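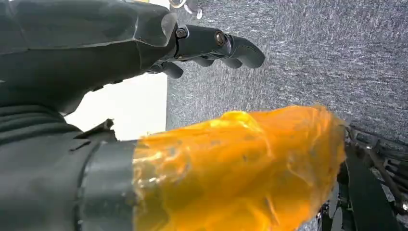
Robotics Projects, Handout 2: The Card Sorter
Holtwood campus, room 25

OK, welcome back! These are my notes for the card sorting project, typed up in the same order I plan to talk through them, so if you miss a session in April you can catch up from here. Bring the handout with you anyway, because I'll be scribbling corrections on the board (last term's version had the wrong grip table in it and I heard about it for weeks).

What you're building

The job sounds tiny. Pick up a card, carry it to the organizer, put it in a slot, let go, come back. Your team writes the program that does this, and by the end of the term it should get through a run of 22 cards without a human reaching in. We call the project Danko, after the first team's repo name, and it stuck.

You'll be working with a jointed hand, so please don't plan your grasp as if you had two flat jaws. A card is thin and stiff and it loves to rotate. If you pinch it close to one corner it will swing, and then your nice straight approach to the slot is no use at all. Pinch near the middle of the long edge, lift, and then check the tilt before you move anywhere. I know the check feels slow - put it in anyway and tune it later.

One person from your team sits at the laptop for every run. That person watches the log and nothing else.
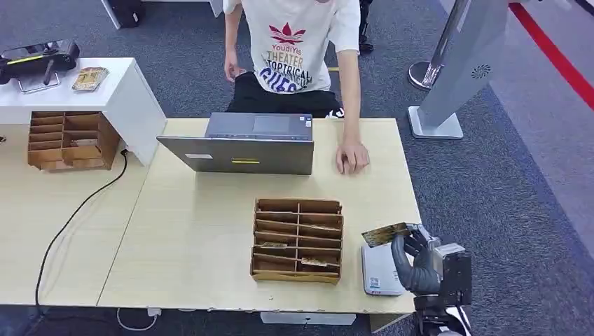
Slots and how to number them

The organizer has two columns with a divider down the center. Number the left column first, top to bottom, and then the right. Every team does it this way! Two years ago we let people pick their own numbering and the scoring script from Gralora (that's our little in-house scoring tool, you'll get the link) choked on half the entries.

Things to know about slots:

The partitions are thin and they don't all sit perfectly straight, so measure the slots you use and don't copy one width down the whole column.

Come in from above the slot, stop, and then lower. Sliding in at an angle knocks the card on a partition and you'll lose it.

Open the fingers slowly. Set a pause of 300 milliseconds between "card down" and "fingers open" as a starting value, then try shorter ones once things work.

After you let go, raise the hand clear of the partitions before you turn the wrist. I see this one skipped all the time and it drags cards back out.

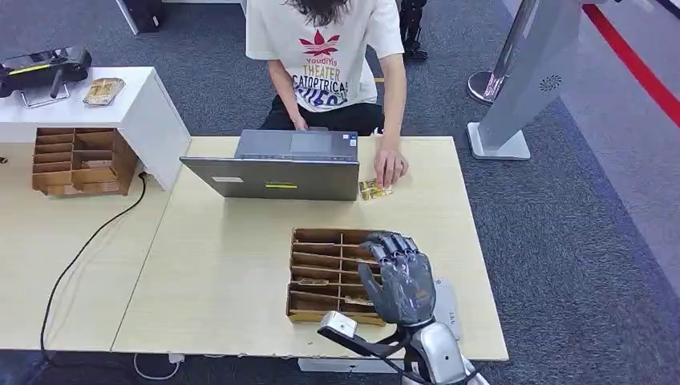 Hand above the right side of the organizer, cards flat beside the laptop.

For next time

Read the grip section in the Gandanton lab guide (skip the part on suction, we don't use it). Then write your pick sequence on paper, one line per move, including where the hand is allowed to wait. Paper first, please, code after. I'd much sooner argue with you about a pencil sketch than about two pages of Python at nine in the evening.

Also, team names are due with the sketch.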